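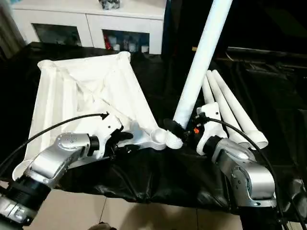
Section 2. Assembling the softbox

Lay all the parts on a clean table before you start. A dark cloth under them makes the white pieces easier to find and protects the finish of the hub.

1. Unfold the fabric and turn it so the wide opening faces away from you. The narrow end should point toward you.

2. Spread the ribs one at a time until the fabric takes a four-sided shape. Creases from storage are normal and do not affect the light.

3. Push the end of each rib into its socket on the round hub. Stop when the rib no longer moves forward.

CAUTION: The ribs are under tension once the second one is seated. Keep your face back and hold the fabric by its edge.

4. Check the seams along the ribs. If a seam is twisted, take that rib out and seat it again.

5. Set up the stand on a level floor and tighten the collar by hand. Do not use pliers.

6. Mount the hub on the stand and tilt the softbox to the angle you need. Lock the knob before letting go.

Note: The Clilley stand supports a load of 2000 g. Do not hang bags or battery packs from the hub.

Storage

Release the ribs in the reverse order and fold the fabric along its seams. Keep it dry. Wipe the hub with a soft cloth only; solvents will cloud the plastic.

To order a replacement rib, ask your Kavora dealer for part 394.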